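Progress report, Thu 7 November
To: Milberg program office
From: Jocelyn Buenaventura, Veris
Subject: Good practice guide for robot handling of clothing

## Where we are

The draft guide now has 16 rules, up from the outline we sent in March. Cullari has reviewed the sections on workspace setup and gripper clearance. Darwish still owes us comments on the record-keeping section.

Most of the recent changes are to the rules for the work surface:

- The cover is matte and has no loose edges.
- Garments are logged by type before a run starts.
- Fingers are opened fully before they move in over fabric.
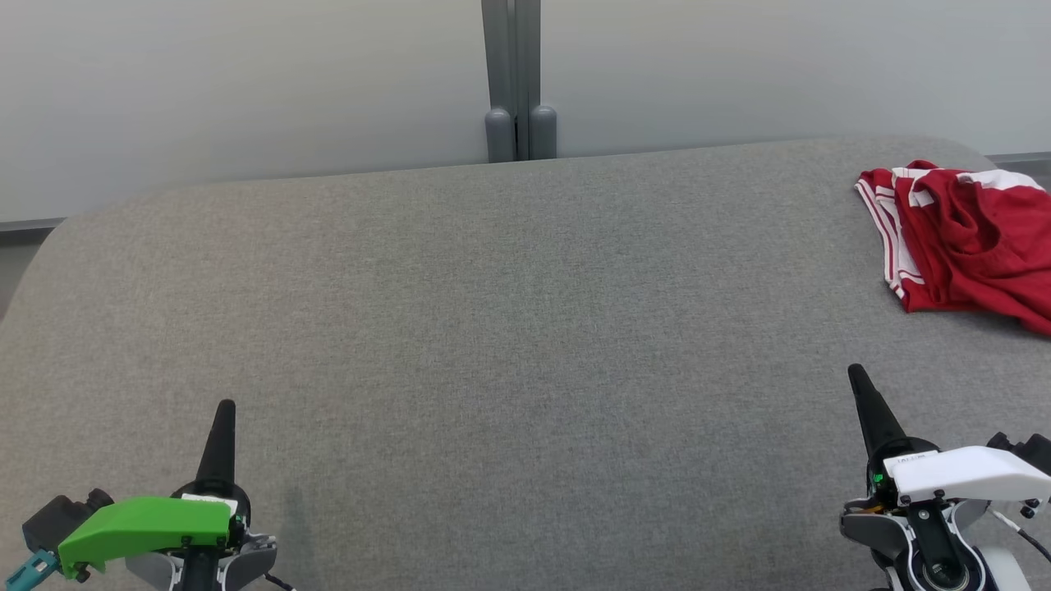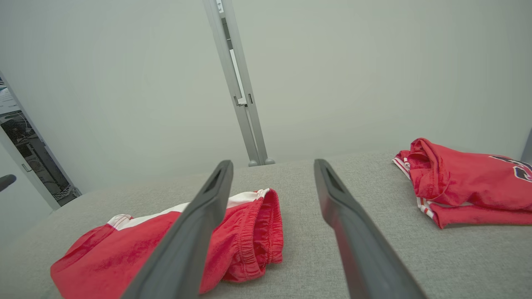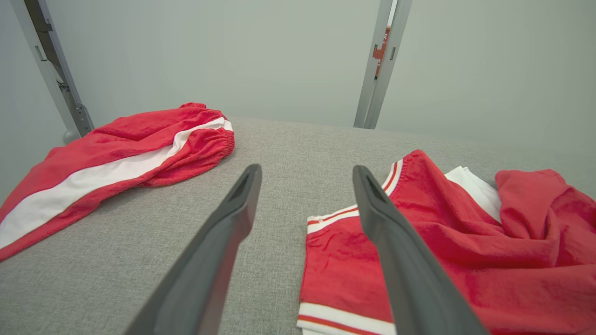

*Red garments on the gray work surface. The second and third views are from wrist cameras.*

## Records

We have 1384 run records under the draft rules. Of these, 246 were missing the garment type and have gone back to the operators. The log form now won't save without it.

## Still open

We have not agreed on a stop rule for fabric caught in a finger slot. Cullari wants an immediate stop. Our operators would like one slow release attempt first. We plan roughly 200 more runs to compare the two, and will hold that section until they are finished.

No change to the budget is requested.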